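Subject: Re: Seasonal card exchange, list of addresses

Dear members,

Further to the message below, the Lerna list now stands at 334 households. Corrections should reach me before the end of November. Cards for Kukholm should be posted by the 8th.

Tayla Henare
Exchange Secretary

> Nerea Rivas wrote:
> Could the secretary confirm whether families who moved
> to Tesedine remain on the list?

They do, under their new addresses.
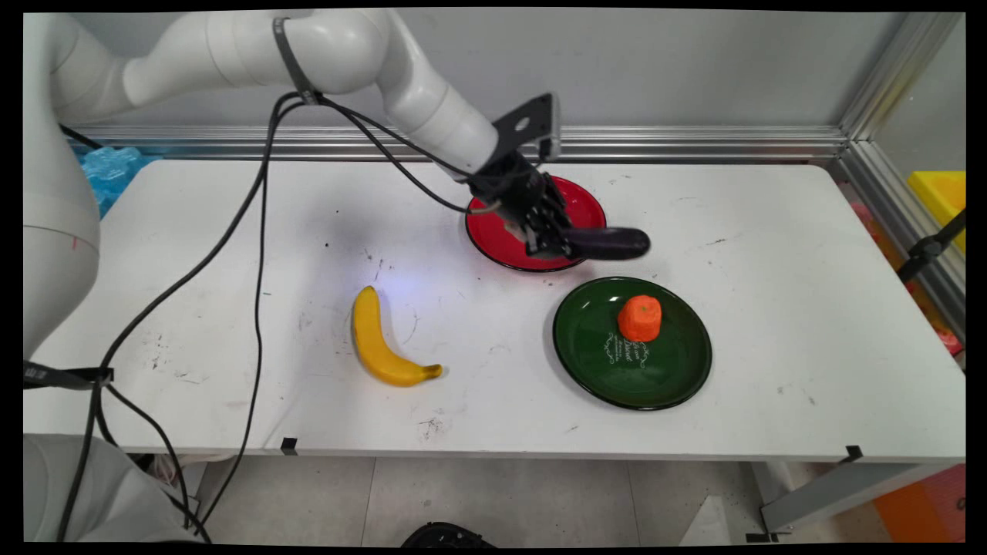

Members who prefer not to receive family letters should inform me separately.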